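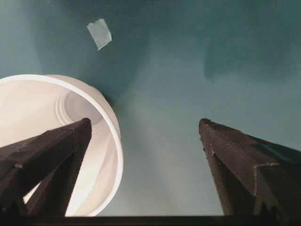
Plastic cup

A plastic cup is a drinking vessel without a stem, moulded from a plastic material and made in both single-use and reusable forms. It is commonly found in canteens, schools and nurseries, where its low weight and resistance to breakage are valued.

Form

Most plastic cups have a round mouth and a smooth rim. The bottom may carry concentric circular ridges, visible from inside the cup. White is a common colour, and black cups are often supplied alongside it so that two sets can be told apart. Handles are found mainly on reusable types.

A cup without a handle may roll when laid on its side. Cups that taper towards the base roll in a curve and can be stacked one inside another – an advantage in storage. A cloth covering on the table reduces both rolling and noise.

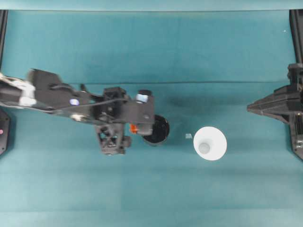

Cups kept in regular use are normally washed after each meal and left upside down to drain before being stacked.

Stoltville collection

The household museum at Stoltville holds 3,034 cups and beakers, of which 46 are plastic. The catalogue was begun by Raluca Cozma and extended by Osvaldo Magalhães, who added 29 entries. It lists the plastic cups by colour, height and type of rim. A further 15 cups, made by the firm of Solteck, are kept in store and may be seen on request.

See also

Beaker
Mug
Tumbler
Tableware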